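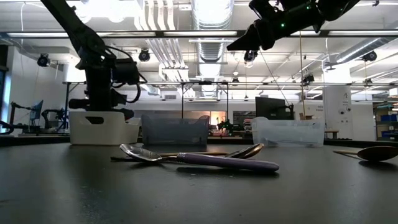 Spoon sorting, two-arm table. Three spoons out, three bins along the back.

Sorting runs: gallery

Putting these up fast before the write-up goes out. Arlindo Barbosa ran the table, Dede Aryee did the scoring and most of the arguing. There's only the one photo on this page so far. The rest of the entries are notes from the log, pictures get slotted in when Dede has gone through the drive.

Quick version of the method for anybody landing here cold. We teach the policy (Quinlan) from demonstrations, a person driving both arms. Then it gets a table of utensils it has to put in bins. Question for this round was whether overlap hurts it more than material does. Everybody in the lab bet on material. Shiny spoon bowls, clear bins, all the stuff that wrecks depth. We were mostly wrong.

More on the photo up top
Spoons in the middle of the table, purple handle in front, thin brown wooden one just behind it. Third one off to the right with the big dark bowl. That close pair is the whole problem. The one on its own is the easy pick.

Training set
1,000 demonstrations, all spoons and spatulas, no forks. Forks are October's headache. Arlindo did the bulk of the driving and his habits show up in the policy, it likes to come in from the handle end same as he does.

Separated layouts
80 trials. Everything laid out with a clear gap between pieces. Good numbers, boring to watch. Most misses were at the bin and not at the pick, spoon catches the rim and tips back out.

Close-pair layouts
80 trials again, same utensils, only the spacing changed. This is where it falls over. Gripper goes for the front handle and drags the back one along with it. Sometimes both end up in the bin, which we score as a miss even tho it looks kind of great.

Handle thickness
Didn't plan this one. Dede noticed thick handles were getting picked cleaner than thin ones and went back thru the scores. Holds up. Thin wooden handles lying nearly parallel to another handle are the worst case by a long way.

Clear bin vs. not clear
Expected a big gap here, got a small one. Wrist views seem to carry it. When we took the wrist views away the clear bin went bad right off, so thats our best guess for now.

Nudge first
The fix we like. Before picking, the second arm gives the pair a small push to open up some space. 40 demonstrations of just the nudge, added on top of the main set. Close-pair misses dropped by a lot. Costs time, each run is slower, and every so often it nudges a spoon clean off the table.

Baseline
Trollik, our older planner, on the same layouts. Does fine with gaps. On pairs it mostly just stops and waits, so scoring it was quick.

Batch size, since people keep asking
64. Tried others, no diference worth a plot.

Still to do
Rerun the nudge trials with the arms swapped. Lids. Try the Drundonov table, it's lower and the reach is different so who knows. Busato wants ladles, we'll get to ladles.

Score sheets and the layout list go up with the write-up. If you want them sooner ask Dede, Arlindo doesn't read his mail.

Page last touched Feb 1, 2019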